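August, late in the evening

Slow start today. The planner in Halás still asked for a grasp point on the hook even when the hook was under another hanger, so before lunch I changed the cost so that a covered point becomes very expensive. It is only 20 lines, but I read them three times, because last month I put a wrong sign in the same place and lost two days.

After lunch I went through the hanger recordings with Sabina Vondráček. She checks the time alignment between the head view and the gripper views, and I write the labels for the tangled part.
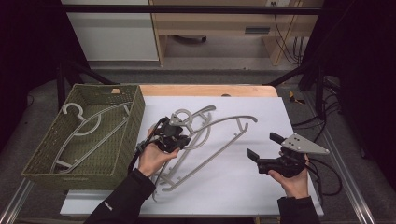
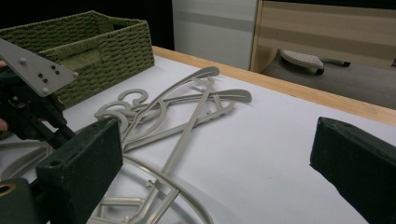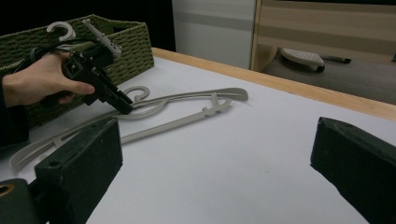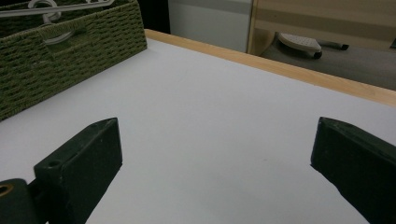
Hangers and the green basket: the first from the head view, the other three from the gripper views.

The segmentation model is good on the long arms and bad on the crossings. Gray on gray - it joins two hangers into one and is very sure of it. Sabina wants to add depth. I want first to try a loss which punishes the joined masks. We agreed that I have until the end of the month.

At six I started the training with 3,000 steps and batch 30. I forgot to set the log folder again, so it writes into the old one. I must move the files tomorrow, and also answer the mail from Olter.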